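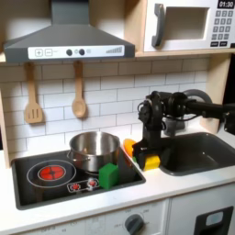

**marrowfat** wrote:

The mandate was never the problem at Xolalpa. The observers could go anywhere inside the line and they had the paper to prove it. What they lacked was people who spoke the language. A patrol that can't ask a farmer what he heard last night comes home with a fuel receipt.

**tollgate_9** wrote:

> The mandate was never the problem

I don't agree. Read the annex. They could go anywhere "with prior notice," and notice meant 20 hours. Anything worth seeing was gone by then. More interpreters wouldn't have fixed that.

**marrowfat** wrote:

Notice applied to the depots only. Roads and villages were open. Page 60 in the Jurar edition, second paragraph.

**tollgate_9** wrote:

I have the older printing and it isn't on my page 60. I'll look tonight. If you're right about the villages I'll give you half of it.

**pellam** wrote:

Does anyone know whether the two editions differ in more than page numbers? The library in Osville has the 657-page one and the catalog lists it as a reprint, but the chapter on Corkia looks longer than what people quote here.

**marrowfat** wrote:

It's longer. They added the monthly reports through May and a new map. The catalog entry is wrong.

**oxbow** wrote:

Corkia is a bad comparison anyway. That was 2000 troops with their own radios and trucks. Xolalpa was unarmed observers borrowing vehicles from the people they were watching. You can't take a lesson on information gathering from one and hand it to the other.

**tollgate_9** wrote:

Found it. Villages were open, depots and bridges were not. So marrowfat left out the bridges, and every road to the north crosses one. I still say the notice rule did most of the damage.

**marrowfat** wrote:

Fair on the bridges. I'd still rather have had the interpreters.

**pellam** wrote:

Thanks. I'll request the long one and write to the library about the entry.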